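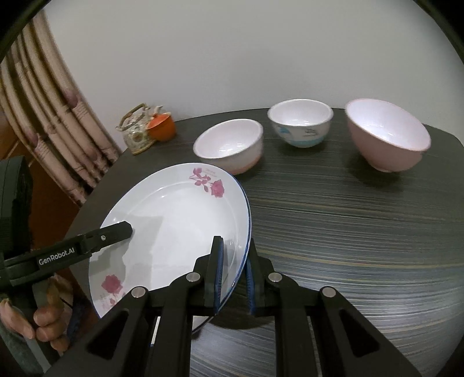 Storing oval platters without chipping the rims

Posted in Kitchen and Dining

I've ended up with a lot of my aunt's dishes and I'm trying to work out where they go. Most of it is easy. The bowls stack and the dinner plates stack. The trouble is the oval serving plates, white with a thin dark blue line around the edge and pink roses on the rim. They're too long for the shelf when they go in straight, so I've been putting them in on an angle, and then nothing else fits beside them.

My cupboard is 910 mm wide with 2 fixed shelves. I can't move the shelves because it's a rental. I'd like to stand the platters on edge but I'm worried about them rolling or chipping. Also, is it all right to put the bowls inside each other if they're different sizes and some have painting on the outside? One has a light blue wave pattern that I'd hate to scratch.

Tatiana Rusnák

Standing them up is fine. I've done it for years with mine. Stand them on the long side, so the plate is lower and less likely to tip, and give each one its own slot. A wire rack made for pot lids or baking trays will do it. Mine is a Brustel and it has 5 slots, but I only use every second one because the rims flare out and touch if they're side by side. Check the wire is coated. Bare metal leaves grey marks on white glaze, and they take a bit of scrubbing to get off.

Put a strip of rubbery shelf liner under the rack and let it run a little way out the front. The rack won't slide when you pull a platter out, and if you set one down too hard it lands on something soft.

When you take one out, tip it towards you a little first and then lift with two hands, one at each end. Most of the chips on my old ones came from dragging the edge over the wire.

For the bowls, biggest on the bottom, and a piece of felt or a folded paper towel between each. The painted outside of one bowl rubs on the inside rim of the one below it, so that's where the padding needs to be. I wouldn't go more than 3 high. If the foot of a bowl feels rough, run your finger around it and put a thicker piece of felt under that one. Unglazed feet scratch everything.

One more thing - measure the height between the shelves before you buy a rack. Mine stood on edge in the shop and then wouldn't clear the shelf above at home. It went back and I got the lower one.

Sioned Trevor

just lay them flat on the top shelf with tea towels between. racks are a waste of money

Sayce

Flat works if you hardly use them, but you have to unload the whole pile to get the bottom one. I keep the everyday platter upright and the Christmas ones flat.

If the colours matter to you, go easy with the dishwasher as well. Roses like that are sometimes printed over the glaze and they fade. I wash mine in the sink with a plastic basin in the bottom.

Grukia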